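Progress report on the community reading rooms project
Period covered: September to January
Prepared by the project office, Tirimholm

1. Short overview

In this period the project opened the second reading room, in Sumance, and continued the work in the first one, in Westard. The grant pays for the rent, the books, one part-time librarian in each town and the evening courses for adults. We are in the middle of the second year. Most activities go according to the plan which was approved in spring. Two things are late, and they are explained in section 4.

2. Work done

2.1 Reading room in Westard

The room is open four afternoons per week, as before. From October we keep it open until 21:00 on one evening, as the parents asked us for this in the spring survey. The evening is used mostly by adults who work in shifts at the Delić bakery and by older pupils before exams. The children's shelf was moved closer to the window, and the newspapers now have their own place near the door.

The book exchange with the town library started again after a long break. We may borrow up to 80 titles at one time and keep them for two months. The librarian makes the selection together with the readers, who write their wishes in a notebook on the counter. Cookbooks, crime novels and school reading are the most wanted. Poetry is asked for less, but the same few readers take it every time.
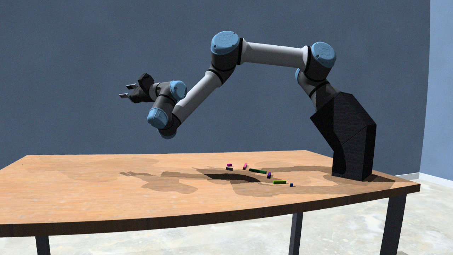 Arm on its black pedestal at the right end of the wooden table.

2.2 Reading room in Sumance

The rental contract was signed in September and the room was opened to readers in November. Before the opening we repaired the floor in the entrance, changed the lock and painted the walls. The heating was checked by the owner of the building at his own cost, as the contract says.

In the first weeks few people came. We had put posters only in the school and in the town hall, and this was a mistake, because many families in Sumance live on the other side of the river and do their shopping there. After we put the posters also in the shops and at the bus station, the number of visitors became better. By the end of January, 35 persons had a reader's card. The target in the application for this date was lower.

2.3 Evening courses

Three courses were held: reading aloud for grandparents, letters and forms for everyday use, and a beginner course in the local language for new residents. The last one was full already in the first week, and we had to start a waiting list. The teacher asked for a bigger whiteboard and for a second copy of the exercise book. Both were bought from the line for small equipment.

The course for letters and forms had 21 participants at the start, and a part of them stopped coming in December. The reasons they gave were work and the bad bus connection in the evening. In the next period we will begin the course one hour earlier.
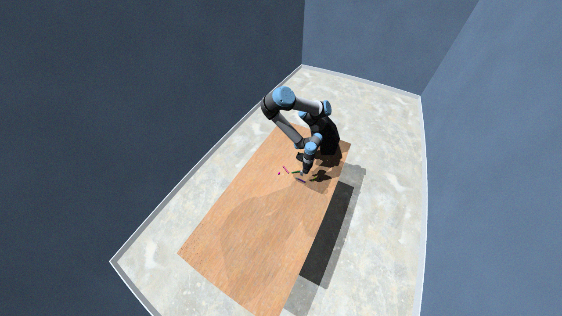 Gripper pointing down, with four small objects on the tabletop.

3. Costs

Spending on rent and salaries is as planned. For books we spent less than planned, as two orders were delivered only after the closing of the accounts. They will appear in the next financial report. The repairs in Sumance were more expensive than our estimate, and we covered the difference from the reserve with your written approval from October. The full table of costs is sent separately.

4. Delays and difficulties

The shared catalog of both rooms is not yet ready. The company that prepares it asked for more time to transfer the old cards from Westard, where many entries are written by hand. We now expect the catalog in April.

The summer reading bus is also late. The vehicle did not pass the technical inspection, and we are comparing the price of the repair with the price of renting another one for the season. We will send you our proposal before we sign anything.
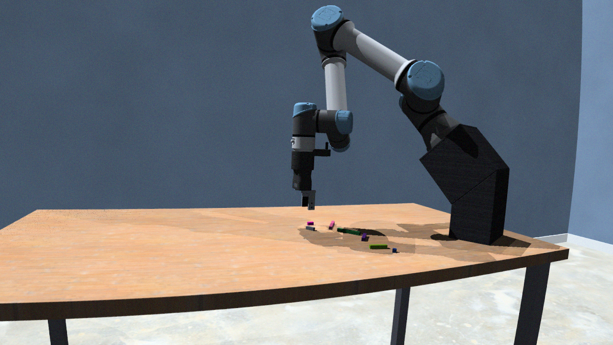
Seven small colored blocks on the table, with the arm bent down over them.

5. Plan for the next period

February: second order of children's books, new course schedule printed.
March: readers' survey in both towns.
April: catalog opened for readers, training for both librarians in Tirimholm.
May: preparation of the summer program and decision about the bus.

We kindly ask you to confirm if the unused part of the travel line can be moved to the beginner language course, so that a second group can start in March. The request form is attached.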